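The Payback Problem
From the members' newsletter, Plavetau Growers' Cooperative

Another spring, another brochure. The one that came through in April was from Teltolier, and it says that a cold store of our size can take a fifth off its power bill by letting their software decide when the compressors run. It has a graph on the front with a line going down. I have been writing this column long enough to have seen a lot of graphs with lines going down, and I have never yet seen the bill that goes with one.

I don't say the thing can't work. Running the chillers hard at night, when power is cheap, and letting the rooms coast through the afternoon is an old idea, and plenty of growers did it with a wall timer and a good memory. What I doubt is the size of the saving and who gets to keep it.

Start with the number itself. A fifth off what? The brochure says "off typical energy spend" and leaves it there. When a few of us asked at the open meeting, the answer was that it depends on the tariff, the crop, the insulation and "operator behavior." Fine. But if the saving depends on all that, then the figure on the cover belongs to some other building. The case study on the inside page is a flower warehouse at Sangkhawat, where it is hot all year and where, as far as I can tell from the small print, they also put in new door curtains and replaced the roof panels in the same year. I'd expect new roof panels to save a good deal of power with no software at all.

Then there is the subscription. The boxes that go on the wall are free, which always makes me reach for my wallet to check it's still there. The service costs 1,180 a month, with a contract of 5 years, and the price can go up every year in line with an index the contract names but doesn't explain. I read the clause three times. It says what happens if the index rises. It doesn't say what happens if it falls.

Against that you have to set what the packhouse spends now. Our power use swings wildly with the season. From harvest to midwinter every room is full and the compressors hardly stop. By late spring we are cooling two rooms and a corridor. A saving that looks decent in October is next to nothing in May, and the fee is the same in both months. The sales sheet takes our best month and multiplies it by twelve. I redid the sum using the bills for the whole year and the gap between the two answers was nearly 3,000, and not in our favor.
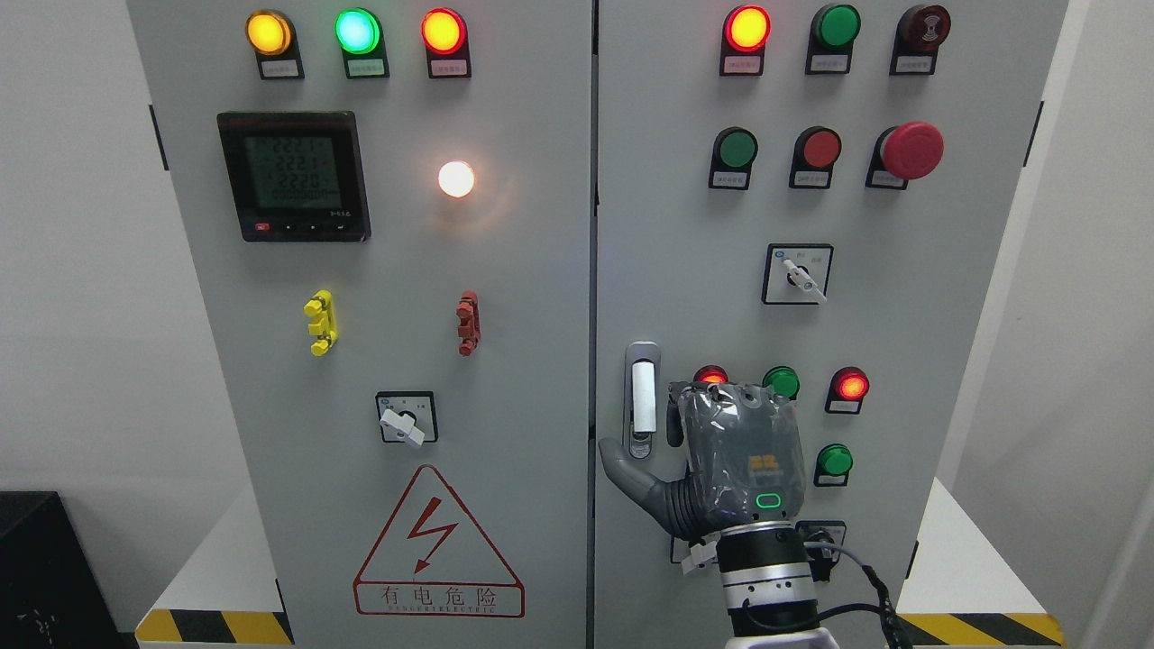

Control cabinets with some of the indicator lights lit. The meter shows 222.1, 222.1 and 222.0 on its screen.

Some members have told me I'm being old-fashioned, and that Fesenska signed up two seasons ago and are very happy. I rang their office. They are happy, in the sense that nothing has gone wrong. When I asked what they had saved, I was told the reports look good. The reports come from Teltolier. They compare what the site used with what the software says it would have used without the software, and I don't know how anyone would argue with that, or check it. I asked whether the bills themselves had gone down. They had gone up, but so had the price of power, and they'd had a bigger crop. So maybe it saved them a fortune. Maybe it did nothing much. They can't tell me which, and they are the ones paying for it.

The question of the fruit bothers me more than the money. Pears don't care about a tariff. If the rooms are allowed to drift up a degree in the afternoon and get pulled back down at night, that's a swing every single day for as long as the fruit is in store. The brochure says the swing is "within accepted limits." Accepted by whom? I've had late pears come out of a room that was steady as a rock and still go soft in the middle before they reached the shop. I would want to see a full season of trial results on our kind of fruit, in a building like ours, with somebody cutting the pears open at the end who isn't paid by the people selling the system. I asked for that too. I was sent the flower warehouse again.

It's also worth asking what happens when the connection drops, as it does out here every time there's a decent wind. We were told the system "falls back to safe mode." In safe mode, it turns out to behave just like the controls we have today. I found that oddly comforting, but it's a strange thing to pay a monthly fee for.

What would change my mind? A shared-savings deal would go a long way. If they are so sure of the fifth, let them take their cut out of it, measured on our own bills and adjusted for price and tonnage by a method both sides agree before anything is signed. I put this to the sales desk. They said it was an interesting suggestion and they would take it away. It has been 14 weeks and they haven't brought it back.

In the meantime there are dull jobs that cost very little. The seal on the door to room two has been split since last harvest and you can feel the cold coming out of it on your shins. The strip curtain on the loading side is missing half its strips. People prop the corridor door open with a crate when they are busy - I've done it myself - and then it stays propped until somebody trips on the crate. The condenser coils want a proper wash before the hot weather. None of this needs a contract, and I'd like to see what the bill looks like after we've done it. If we still want the software then, at least we'll have an honest starting point to measure it from.

The vote is set down for the June meeting. The full contract, including the clause about the index, is in the blue folder at the front desk, and members can borrow it overnight. Please read it before you put your hand up. If you come across the page that explains what we get if the saving never shows up, mark it with a slip of paper, as I couldn't find it.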